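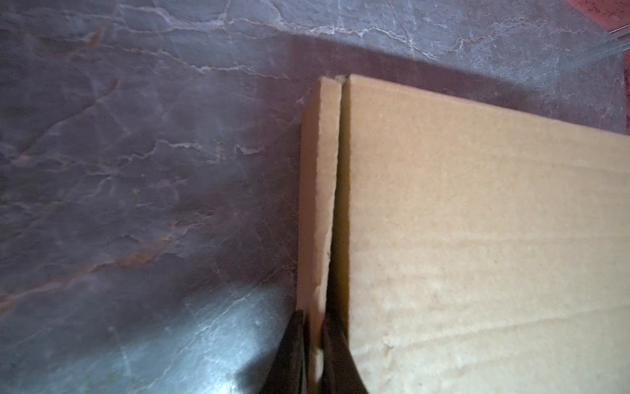
Home Articles Interviews Workshops Contact

"Cardboard remembers everything you do to it"

A conversation with Mikkel Vigfúsdóttir about folding, packing and flat boxes

When I arrive at the workshop of Fledusier in Litholm, Mikkel Vigfúsdóttir is cutting a big carton into pieces with a short knife. She does not stop when I come in. She points with her chin to a stool, and I sit down and wait until the last side has come free. Then she puts the knife in a drawer, closes the drawer, and shakes my hand.

Fledusier is a small firm. Two people work there all the year, and in November, when the shops in the town send most of their parcels, there are a few more. They make boxes, inserts and folders from corrugated cardboard for people who sell fragile things: a pottery, a maker of lamps, a woman who repairs barometers. They also give a course on Saturdays, where anybody can come and learn how to fold a box without a machine and without glue. I took this course last winter and my first box could not hold a loaf of bread. That is the reason I wanted to speak with her.

"Your mistake was at the beginning," she says, when I remind her of the box. "You folded before you had made a line. Most people do so. They take the sheet, they bend it with both hands, and they hope. The sheet will bend, but it will choose the place itself."

I ask her what a line is, in her meaning of the word. She takes a piece of the carton from the floor and lays a steel ruler over it. Then she pulls the back of a butter knife along the ruler, slowly, two times. It leaves a shallow channel. She removes the ruler and lifts the edge, and a narrow strip stands up along its whole length.

"You have not cut anything," she says. "You have only pressed the paper down into the waves, so that there is less room inside. Now the board knows where it is weak, and it goes there."

She speaks often of the board like this, as something that knows and chooses. She learned the trade in Østergaard, in a factory which made trays for fruit, and she says the older workers there all talked in the same manner. The foreman used to knock on a stack of sheets with his knuckles before he let anyone touch them. If the sound was dull, the sheets had taken water from the air, and they had to stand one more day in the warm hall.

"I still do it," she says. "I knock. My colleague laughs at me."

The colleague is Nizar Nimri. He came to Fledusier from a bookbinder and he is responsible for the inserts, the inner pieces that keep a cup or a glass in its place. He is at the other end of the room and hears us very well.

"I laugh because she knocks also on the door of the refrigerator," he says.

**

We come to the question of the direction. Corrugated cardboard has waves inside, between two flat papers, and if you look at the end of the sheet you see them as a row of small arches. Along the waves the board folds easily. Across them it resists, and the paper on the outside can break.

"A beginner is always angry with the second fold," says Vigfúsdóttir. "The first went well, so he thinks he has understood. Then he turns the sheet a quarter and does the same, and it becomes ugly. It is not his hands. He is now folding across. He must press the line deeper, and he must go slowly, a little from the left, a little from the right, and then the middle."

On some boards, she explains, you can find the direction without looking at the end. You hold the sheet sideways to the window, and the waves show through the paper as faint ridges. On a thick outer paper they do not show, and then you have to use your fingertips.

I ask if it is better to buy new sheets for practising. She shakes her head. For the course they use only old boxes, which the participants bring with them. They get boxes of all sorts, and many have been opened in a brutal way.

"A used box is a good teacher. It has its own folds already, and you must decide if you want to follow them or not. If you follow them, it is easy, but you get the measures of the other person. If you make your own fold close beside an old one, the board will want to go back to the old. I say always: two fingers of distance at the minimum."

And scuffed edges?

"They don't matter to me. A frayed edge can go to the inside. If it must be outside, you cut off a narrow strip, or you fold it around and have a hem, as on a trouser. People throw away a sheet because the border is not pretty, and the whole middle is perfect."

**

We drink coffee at the long table by the window. It is here that the course takes place, and I remember the table well, because the top is so hard. Vigfúsdóttir wants a hard surface for pressing the lines. On a soft one, she says, the ruler sinks and the line becomes wide. At home a kitchen worktop is good, or a stone floor if your knees permit it. For cutting she asks people to lay a mat under, and she asks it several times, also in writing.

She is not very interested in tools. The list which she gives to the participants fits on one half of a page: a steel ruler, a knife with fresh blades, a butter knife or a bone folder, a pencil, a few clothes pegs. The pegs are for holding a flap closed while one does the next.

"The flap is where people lose their patience," Nimri says. He has come over to us with his own cup. "They fold it, they let it go, and it opens again. So they think it has failed. But it must open a little, it is paper. You take the flap by the edge and bring it over, all the way, further than you need. You hold it there while you count to ten. Then it stays nearly where you want."

"Fifteen," says Vigfúsdóttir.

"For her it is fifteen."

Where should one take hold of it? Nimri says near the end first, with the thumb on one side and a finger on the other, and then walk the fingers along the fold. If you take only the middle of a long flap, the two ends remain behind and you get a bow. He has seen whole boxes with such a bow, and lids which never in their life will close.

**

The largest order until now came from Trundari, who sell hand-blown glass by post. They wanted 1,000 boxes of the same size, each with an insert for two carafes. Vigfúsdóttir had said yes on the telephone before she had calculated anything.

"I had thought that our press would make the lines and we would only do the folding. Then the press was broken for nine days. So we made the lines by hand. With my system we could do 79 in one day, if we did not speak much."

"We spoke much," says Nimri.

The boxes were delivered in time, flat and tied together in bundles of 24. She is particular about the bundles. If they are too high, the lowest sheets are crushed and lose their strength, and the customer does not see it before the box is full. She also turns every second sheet around, so that the pile does not become thicker at one side, where the folds are. It is the same at home, she says, if you want to keep your cartons for a later removal. Open them at the glued side, lay them flat, turn every second one, and let them stand upright behind a cupboard. They should not lie on the floor of a cellar.

I tell her that I have mine on the floor of a cellar.

"Then knock on them," she says, "and you will hear."

**

Before I leave I may try again. She gives me a side of the carton she was cutting when I came, and I find the direction of the waves with my fingertips, not very quickly. I lay the ruler, I pull the butter knife two times. The first flap comes up straight. I hold it down and count to fifteen, to be on the safe side, and Nimri looks at the ceiling.

The second flap goes across the waves, and the outer paper gets a small crack near the corner. Vigfúsdóttir bends over it and passes her thumb along the crack.

"You went from one end to the other in one pull," she says. "Little by little, I said. But it will hold a loaf."

I took it home on the bus with a loaf in it from the bakery opposite. The corner has opened a bit further since, but I have put a strip of paper tape on the inside and keep the onions there now.

The next folding course at Fledusier is on Sat 4 March, in the workshop at Litholm. Bring one or two used cartons, as large as you can carry, and a ruler if you have a steel one. Coffee is included. Children are welcome together with an adult, but the knives are for the adults.

Shared 24 times | 2 comments

Contact | © Text and interview: the author | Back to top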